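**Call for participants: help us write a practice guide for hand-held gripper work**

Korport is putting together a plain-language guide to good practice for people who teach robots by hand, and we'd love your help! Sessions run through November at our Lirkthorpe site. You don't need a technical background. You need two working hands, some patience, and a willingness to tell us when a rule makes no sense.

The tasks are small, everyday ones: a ball, a box, a tabletop, a gripper for each hand.

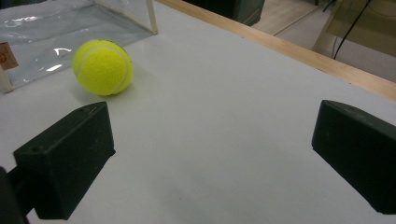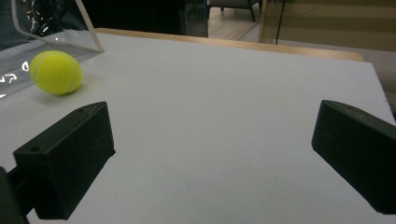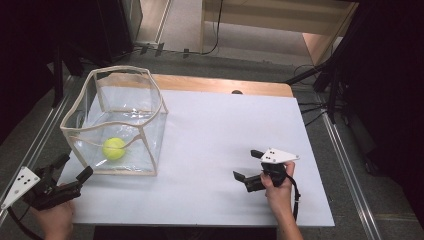 We already have a draft. It's called the Pravemitz rules, it has 72 items, and we're pretty sure that's too many. Some of them came from watching people get tired and sloppy late in the day, some came from arguments over lunch, and a few were copied from older lab sheets and may not belong at all. We want people who have never seen the draft to work under it and mark it up with a pen.

**What you'd be doing**

You'd come in for 2 sessions, each 145 minutes long with breaks. In the first you learn the grippers and work through short tasks following the draft as written. In the second you do similar tasks, and this time you stop whenever a rule slows you down, confuses you, or asks for something a normal wrist won't do. Then we talk it over (this is the best part, and it tends to run long!).

The rules we most want tested:

- clearing the work surface before each take, and who signs off on it
- keeping cables away from your feet and elbows
- how fast is too fast when closing on a soft object
- when to throw out a take and when to keep a clumsy one
- rest breaks, especially for thumbs and forearms
- what gets recorded, and how you ask for a recording to be deleted

That last one matters a lot to us. You can ask for any take to be removed, during the session or afterward, and you don't have to say why.

**Who we're looking for**

Adults over 18, left-handed or right-handed. Left-handers, please do apply, as the current draft was written entirely by right-handed people and it shows. We'd also like to hear from anyone who has done repetitive handwork for a living, such as sewing, packing, kitchen prep or bench assembly. If you have a wrist or shoulder injury, get in touch before signing up and we'll talk about which tasks would suit you. Seated work is fine for nearly everything.

**Pay and practical stuff**

You're paid for the full session even if you stop early. We cover bus fare and there's parking behind the Pimentel building. Wear sleeves that stay put when pushed up, and leave rings and bracelets at home if you can. Groups are kept to 3 people, so there's plenty of time for questions.

Gülizar Sarıgül runs the sessions and edits the guide. Elie Srour handles scheduling and pay. To apply, send Elie a few lines about yourself through the Korport contact page, with "Pravemitz rules" in the subject line, and tell us whether mornings or afternoons are better. Everyone who takes part gets the finished guide, and your name goes in the credits if you want it there.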